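【新歌杂记，一条一条发】

1/
Multach 和 Ditte Hauksdóttir 合作的单曲《Riis》昨晚上线，MV 同步放出。我听了一晚上，把想到的写在这里，分几条发，比较长。

2/
先说结论：歌比预告片好，MV 比歌差一点。预告片剪的那 13 秒是全曲最吵的一段，容易让人以为整首都是舞曲。其实前面一大半都很慢。

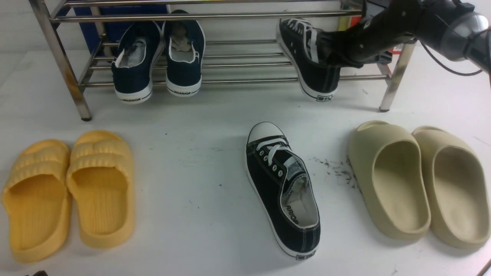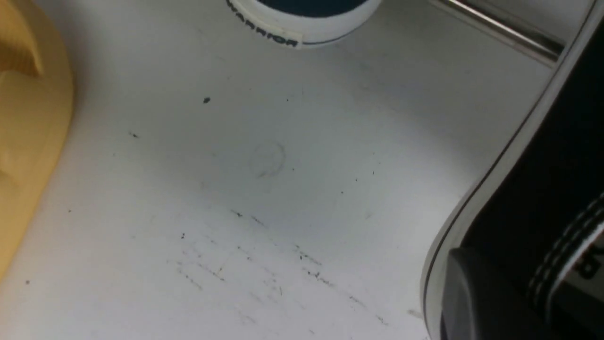 白色台面，两张。

3/
背景交代一下。《Riis》是电影《Batcombe》的第一支推广曲，出品方是 Vusumeo。电影定在 2022年3月上映，到现在只公布了一支预告和两张海报，剧情基本没透露。歌词里提到的渡口和旧旅馆，应该和片子有关，我猜的。

4/
Multach 是四人乐队，之前一直做器乐，没有固定主唱。这次是他们第一次给电影写歌，也是第一次从头到尾有人声。老听众里有人不太接受，我理解，但我自己觉得没问题，鼓和贝斯的写法还是他们的味道。

5/
Ditte 的声音偏低，咬字很松，尾音收得快。第一段主歌几乎是在说话，下面只垫了一层风琴。到第二段才加鼓，进得很轻，戴耳机听更明显。

6/
副歌第一次出现很晚。现在的电影推广曲一般开头就把副歌甩出来，方便剪短视频，这首没这么做。我朋友听到一半问我副歌在哪，我说再等等。

7/
速度标的是 127，但主歌听起来只有一半快，因为鼓只打在后半拍上。副歌把拍子补满，人就感觉突然跑起来了。这个手法不新鲜，用得干净。

8/
歌词我抄了几句贴在评论区，自己翻的，不一定准。第二段有个词我查了三本词典都没查到，可能是方言，懂的朋友麻烦指正。官方中文字幕把它翻成“潮水”，我觉得意思偏了，前一句讲的是路，后一句讲的是灯，中间冒出潮水接不上。

9/
说 MV。导演没有署全名，只写了缩写。整支分两条线，一条是 Ditte 在空旅馆里走，一条是电影片段。旅馆那条拍得好，长镜头多，灯光很暗。电影片段插得太碎，有几处刚好打断人声，看着难受。

10/
编舞只有一小段，18 个舞者，在停车场，一镜到底。动作幅度不大，整齐度很高。这段评论区讨论最多，已经有人在扒动作了。建议先看完整版再看扒的，网上流传的那个版本左右是反的。

11/
男女主角在 MV 里同框的镜头很少，而且没有对手戏。有人说是为了留悬念，也有人说是拍摄档期没对上。两种说法都没有来源，看看就好。

12/
混音我有一个意见：副歌里人声压得太低，吉他太靠前。手机外放基本听不清词，换了音箱好一些。流媒体版和 MV 版的混音好像不一样，MV 版人声大一点。我来回对比了几遍，不敢百分百肯定。

13/
有人问实体。目前只公布了七寸黑胶，B 面是器乐版，首批限量，具体数量店家没写。想买的自己盯官网，别找代购加价，后面大概率会再版。

14/
也有人问会不会有现场。乐队上周的电台访谈里说首映礼会演一次，阵容还没定，Ditte 来不来不确定。访谈我听了，主持人追问了两遍，他们都岔开了。

15/
访谈里另一个细节：这首歌最早的小样写了快两年，原本是给自己专辑准备的，叫另一个名字。电影方听了以后要走，结尾重写过。所以最后那段弦乐听上去和前面不太像一首歌，原因可能在这。

16/
结尾我不太喜欢。弦乐一上来就把情绪往大了推，前面攒的那点克制都没了。如果停在最后一句人声那里，我会多给半颗星。当然放在电影院里听可能是另一回事。

17/
打分：歌四星，MV 三星半，预告片两星。播放量目前是 100 多万，涨得不算快，周围听的人倒是比我预想的多。

18/
第二支推广曲据说月底出，由另一组人唱，曲风会更快。出了我再写，就接在这条后面，不另开了。

补一条：上面第 9 条有人说导演全名在片尾字幕里。我回去看了，片尾确实有一行小字，但我暂停了也认不出来，谁有高清版的截一张给我。

再补：歌词那个词有人回复了，说是当地老人对“岔路”的叫法。这样前后就通了，谢谢。评论区的翻译我已经改了。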